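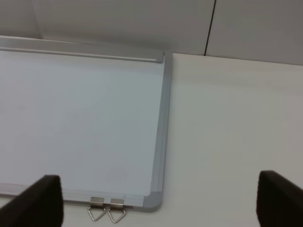

로봇이 들어오면 교대 인원부터 줄어드는 것 아니냐고, 포장 라인에서 같이 일하는 선배가 물었다.

블로그 > 일 이야기 > 현장 자동화
읽는 시간 2분

1월에 Rutlow 창고에 로봇 작업대가 들어온 뒤로 나도 같은 질문을 자주 받는다. 인원은 그대로다. 바뀐 건 하는 일이다.

우리는 사무용품을 검수하고 포장한다. 화이트보드는 알루미늄 테두리에 걸이용 고리까지 달려 있어서 사람이 다룰 때도 손이 많이 간다. 예전에는 한 조 3명이 하루 종일 들고 뒤집고 내려놓았다. 퇴근하면 손목이 아팠다. 지금은 로봇이 집는 일을 맡고 나는 옆에서 표면과 모서리를 확인한다. 지난달 우리 조 처리량은 3,761개였다.

손목은 편해졌는데 눈이 피곤하다. 로봇이 멈추면 원인을 적어야 해서 기록할 것도 늘었다. 교육은 이틀 받았고, 그걸로는 모자랐다. 추가 교육을 신청해 두었는데 아직 답이 없다.

다음 분기에는 Grileo 쪽 물량도 우리 라인으로 온다고 한다. 그때 근무표가 어떻게 바뀌는지 보고 다시 쓰겠다.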